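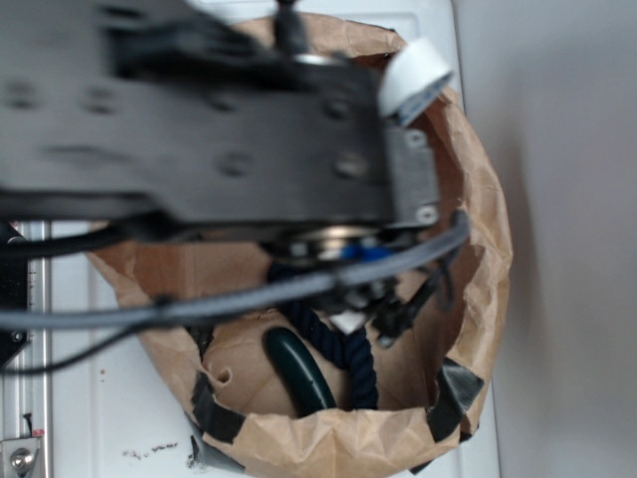 Learning to pick from demonstrations sounds simple enough when you say it quickly: a person drives the arm through the task a few hundred times, we record what the arm did and what the camera saw, and we train a policy that copies it. Most of what I want to talk about this week is why that simple story gets so much harder once the things to be picked are sitting inside a container, and a soft container at that. Take a paper bag with a twisted rope in the bottom and a curved green object partly on top of the rope. With the gripper down in the mouth of the bag, the cable crosses right over the opening, so a camera outside loses part of the interior at just the moment when the policy would most like to have it. Please hold on to that thought, as we'll be coming back to it all through the session (and it will come up again in the homework, I promise!).

Tags: Course Notes, Robot Learning, Manipulation

Week of Mon 22 November: Picking from soft containers

Let me start with the method, which we'll call Cusis, as the paper in your reading packet does. Cusis is plain behavior cloning with one extra piece. Along with the next motion, the network has to guess how much of the container's inside is hidden from the camera, as a number between zero and one. We call that the occlusion head. When the guess is high, the policy leans on what it saw a moment ago, before the arm got in the way, and when the guess is low it trusts the current view. You may remember from our October sessions that a policy with no memory tends to hover when its view gets blocked, and this is a fairly gentle way of giving it a memory without making training miserable.

The training set, called Galurwood, has 900 demonstrations, of which 678 were kept after filtering. Please read the section on filtering slowly, even if it looks dull. A demonstration was dropped if the operator paused for a long stretch or if the bag was dragged away from its starting spot. The first rule is easy to defend. The second one I go back and forth on, and I'd love to hear what you think, because a bag that moves is part of the problem and we may be throwing away just the examples that would teach the policy to cope.

Now for the comparison. The baseline is the same network with the occlusion head removed, trained on the same data. Over the test trials at the Ernau lab, the Cusis policy finished the pick 14 percentage points more often than the baseline. Nearly all of that gain came from trials where one object overlapped another, and on single objects lying by themselves the two were about even. So when you write up your summaries, do be careful with the claim. We can say the extra head helps with overlapping objects in bags. We can't say yet that it helps with bins or drawers, which have stiff walls and a rim that stays where you left it.

A word on rope, as somebody always asks. Rope is awkward because there's no single right place to grab it, so two perfectly good demonstrations can disagree, and a network that averages them will aim for the empty middle of the loop. Cusis handles this by predicting several candidate motions and choosing one, an idea we borrowed from the Meijer notes we read earlier in the term.

For next time, please retrain the small model with the occlusion head turned off and plot its error over the last 10 steps before the fingers close. Bring the plot even if it looks wrong to you, and write a sentence or two on where the error starts to climb. If your training run won't finish, come to office hours and we'll look at it together.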